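July 5, 2024

Fabric care bench, Mandow room. Pieter Verschueren in from 2, me all day.

Finished the second lot of cotton tops. 23 done, creasing scored by eye against the Plernberg cards. Cards are getting grubby, need new set. Hot wash ones came out worse than the cool, no suprise there. Spin at 500 for the lot -- Pieter wants one run higher, says Hlongwane did theirs that way. Fine, next week.

Iron still spitting. Descale it!!

Collar seams the main trouble. They hold a ridge after everything else has dropped flat, and then the score depends on where you look. Propose scoring collar and body seperately from lot 3 on. Put that in the sheet, column F. 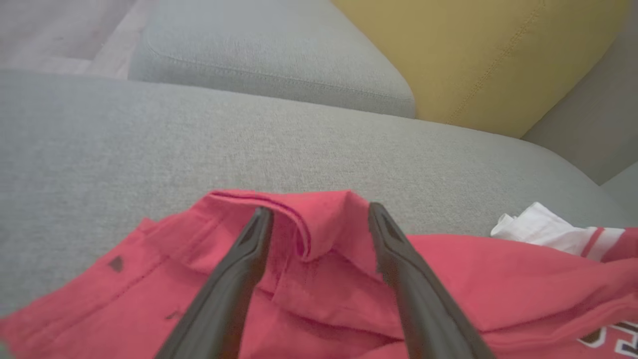 Red cotton shirt on the grey sofa seat, unfolded. Raised fold with seam line, creases all over.

To do: ring Grinosetti re detergent order 769, still short. Relabel hangers. Lint tray.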